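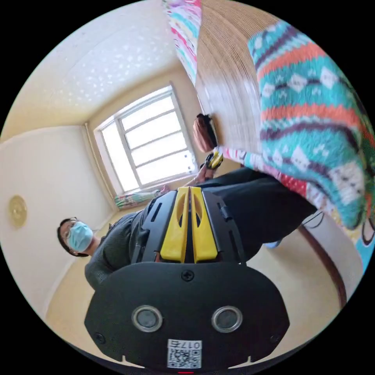
An accent color is the small share of strong color in a room that is otherwise kept quiet, and in my house it has caused more family arguments than the thermostat. Decorators also call it a pop color or a highlight. The usual setup is a main color on the walls, a second one on the big furniture, and then the accent in little doses on cushions, lampshades, a vase, maybe one chair. It works by contrast, so the quieter the neighbor, the louder the accent. Bright yellow beside black is about as loud as it gets - look at the yellow fingers in the photo against their black slotted frame, and you can see how little yellow it takes in a small bedroom. Swap the black for cream and the same yellow would calm right down.

Where the accent goes

Most people start with textiles, and so did I, as they're cheap and you can take them back. Cushion covers, throws and bath towels are the classics. After that come painted pieces: a stool, a door, the inside of a bookcase (my favorite, you only catch it as you walk by!). The accent wall is a cousin of all this but bigger, and I treat it as a separate subject. Once a color covers a whole wall it starts changing how the other colors look, even the ceiling.

The 60-30-10 rule

You'll see this one in every paint store leaflet. Sixty percent main color, thirty percent second color, ten percent accent. I have never measured it and I don't know anyone who has. Read it as "a lot, some, a little" and you'll be fine. The leaflet I picked up in Kneath had a chart with 112 paint chips on it and suggested an accent for each one, and I still use it when I'm stuck.

Picking one

There are two common ways. One is to go across the color wheel, so blue gets orange and purple gets yellow. The other is to pull a color out of something you already own, like a rug or a quilt. I like the second way better. Our living room in Drinell is gray and white, and the rust red came straight out of the border of an old rug. I bought six cushions in it and ended up using four.

Light matters a lot. A teal that looked lovely at noon went nearly black under our lamps in November, so tape your sample up and leave it through an evening before you spend anything.

Repeating it

An accent that shows up only once tends to look like something left behind by a guest. Two or three spots, spread apart and at different heights, seem to be enough for most rooms. Metals can do the job too - brass handles count, and so does a copper lamp.

See also: accent wall, color wheel, neutral color, trim paint

Last edited 2011-01-29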